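Why Do We Fold Our Clothes?

Have you ever opened a drawer to find your favourite T-shirt squashed at the back, as crinkly as an old paper bag? It has happened to nearly all of us, and it is quite a good place to start if you want to know why people bother with folding at all.

Cloth is made of threads, and each thread is made of lots of tiny fibres twisted together. When a shirt is squeezed into a heap, the fibres get bent, and if they stay bent for long enough they rather like it there. That's a crease! Cotton is especially good at creasing, which is why a cotton shirt that has sat in the bottom of a basket can look so sorry for itself.

Folding bends the cloth too, of course, but only in a few places, and you get to choose where. The rest of the shirt stays lovely and smooth.

The most important bit comes before any folding, and it's the bit most people rush (I do it myself when I'm hungry for my tea). You need to spread the shirt out on something flat, such as a table or a tidy bed, and give it a moment of your time.
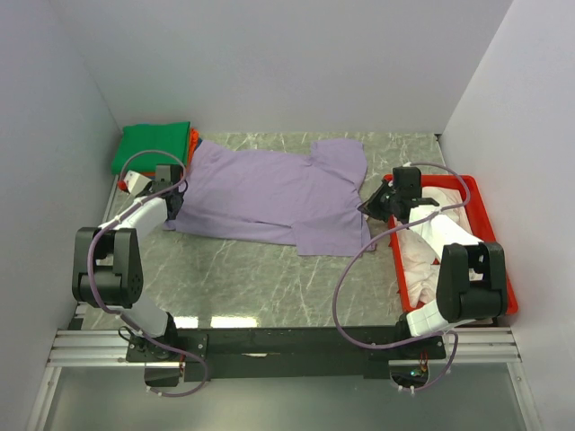 Look for the long creases first, the ones that run right across towards a sleeve, and stroke them gently outwards with flat hands. Then check the corners at the bottom, for they do love to ruck up or tuck themselves underneath. Sleeves are the fiddliest part of all, so pull each one out until it lies straight.

Now for the fold. Bring one side in towards the middle, sleeve and all, and lay the sleeve back down along the shirt. Do the same with the other side, so you have a long, thin shape. Then bring the bottom up to meet the neck, and fold once more if your drawer is a small one.

At the Matubbar Museum of Everyday Things there is a folding table where children can have a go, and the record for one visit is 33 shirts, which must have made somebody's arms ache! You don't need to be that quick. Try 12 things from your own washing pile, and see whether the last looks neater than the first. Mine usually does, apart from the socks, and socks are a different story altogether.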